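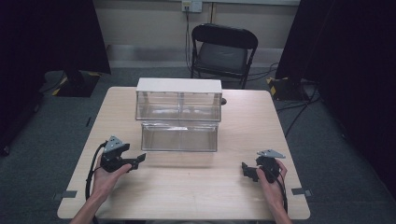 Selling Homes Before They Exist: Druscombe Wharf and the Off-Plan Market

Ingvar Bach
Housing and Property module, second year project
Final report

1. What I set out to do

The question was simple enough when I wrote the proposal. Who buys a flat that hasn't been built yet, and what do they think they are getting? Most of what you read about new housing is either the developer's brochure or a newspaper piece about the brochure. I wanted to look at one scheme in some detail and compare what was promised on paper with what buyers said they understood.

The scheme is Druscombe Wharf, a mix of flats and a short row of townhouses on the old Wirkard timber yard. The developer is Celtau. First phase sold off-plan, second phase on sale while I was doing the project. Good timing for me, less good for getting hold of anyone in the sales office.

2. How I did it

Three parts.

Desk work first. Planning documents, the sales brochure, the price list as it stood in August, and the standard reservation form. All of this is public or was handed over at the sales office without fuss.

Then interviews. 19 people in total, all of whom had either reserved a home at the Wharf or had looked seriously and walked away. I found them through the residents' group online and by leaving cards in the Kocabaş bakery opposite the site entrance, which worked much better than the online group did. Interviews were half an hour each, mostly on Wednesday evenings. Notes typed up the same night where possible. Two were done by phone and are thinner.

Last, site visits. I went six times, mostly to walk the route from the station and check the walking time in the brochure. More on that below.

I did not manage to interview anyone at Celtau. Emails sent, one reply saying my request had been passed on. I would have liked their side.

3. The scheme

The yard had been shut for years before the planning application went in. The first version had a taller block on the river side. This was cut down after objections from the terrace behind, mostly about light, and the lost floors were partly made up by putting townhouses where there had been a car park on the plan. So the final mix is more family-sized than the developer first wanted. Several buyers told me the townhouses were what drew them in, even the ones who ended up in a flat.

Prices are set per home, not per floor area, and there is no floor area at all on the price list. You have to go to the back of the brochure and match the plot number to a plan. Fiddly. One buyer had made her own spreadsheet to do it and found that two flats with the same price were quite different sizes, the smaller one having the river view.

The reservation fee is £2000, and it comes off the price at completion. If you pull out you lose part of it. How big a part is in the small print and hardly any of the people I spoke to could tell me.

4. What buyers said

4.1 Why off-plan

Price was the main reason given, but not in the way I expected. People weren't hoping to make money. They wanted to fix a price now and have longer to save the rest. A couple renting nearby said the wait was the whole point — a finished flat would of meant moving before they had the deposit together.

Second reason was choice of plot. Early buyers liked picking the floor and the side of the building. Late buyers got what was left and were noticeably grumpier.

4.2 What they thought they'd seen

Almost everyone mentioned the show flat. This is a problem because the show flat is a corner plan and there are very few corner plots. It also has no internal doors between kitchen and hall, where the real ones do. The brochure says this. The people I interviewed had mostly read the brochure after reserving, or in one case not at all.

The walking time to the station came up a lot too. The brochure measures from the river gate. The river gate doesn't open until the second phase is finished. Until then you go round by the main road, and I made it nearly double on every visit, walking at a normal pace with a bag.

4.3 Service charge

Weak spot. The figure given at reservation is an estimate, and it is labelled as one. But people had budgeted on it as if it was fixed. When I asked what it covered I got very different answers: lifts, bins, the garden, "the concierge" (there isn't one, there is a parcel room).

5. People who walked away

A smaller group but the most useful interviews. Reasons:

Completion date too vague. The contract gives a long window and one family needed a school place.

Mortgage offer would run out before completion and the lender wouldn't promise to extend it.

Parking. Flats have no space included. Townhouses have one.

Didn't like the pressure. Two people were told a plot had other interest and later saw the same plot still listed weeks afterwards. I can't say what happened there, only what they told me.

6. Discussion

The paperwork at Druscombe Wharf is mostly accurate. I went in half expecting to catch something out and I didn't really. The facts are there — plans, estimate labels, the note about the gate. The trouble is the order people meet them in. Show flat first, reservation second, detail third. By the time the buyer reads about the internal doors they have paid.

A one-page sheet for each plot, given out before any money changes hands, would deal with a good deal of it. Floor area, which way it faces, what differs from the show flat, what the service charge covers, earliest and latest completion. Other sellers may already do this. I ran out of time to check more than one site, which is the biggest gap in the project.

7. Problems and limits

Sample is small and leans towards people who had something to say. Happy buyers probably walk past a card in a bakery.

My first 3 interviews used a different set of questions, before I dropped the section on interior finishes. I kept them in but they don't count towards 4.3.

Notes not recordings, so quotes are short on purpose.

The price list changed after I took my copy. I haven't updated the table in the appendix becuase I couldn't get the new list for every plot.

8. Next steps if someone carries this on

Go back when phase one residents have had their first real service charge bill and ask the same people. Try Celtau again, by phone this time. Compare with a scheme sold after completion, ideally a similar size and in the same part of town.

Appendix A: interview questions (final version)
Appendix B: price list by plot, August
Appendix C: walking times, station to main gate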